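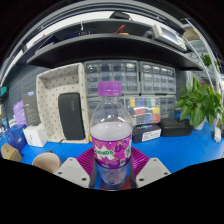 Vol. 71, No. 40

Home World Politics Borders Economy Archive

Dravmont opens second asylum hearing center near Condov crossing

The Dravmont interior ministry has opened a second hearing center for asylum applicants at Wumon, nine miles from the Condov road crossing. The site takes over first interviews that were previously held in the capital.

According to ministry figures, 3,245 applications were pending at the end of June, of which 1,335 had been open for more than a year. The Wumon center is staffed by 40 case officers and is expected to process nearly 71 interviews per working day once interpreters are assigned to all rooms.

Applicants registered at Condov will receive a hearing date at the point of entry. Files opened before June remain with the capital office unless the applicant requests a transfer in writing. A transfer does not change the filing date or the order in which the case is heard.

Opposition members of the border affairs panel said the change moves the backlog without reducing it and asked for monthly data on decisions issued. Panel member Yaowalak Srisuk said the ministry had not stated how appeals from Wumon would be assigned. Under current rules, appeals must be filed within 14 days of a written decision.

The ministry said an appeals schedule would be published before the panel's next session.

Contact us | Copyright Dravmont Borders Review | Back to top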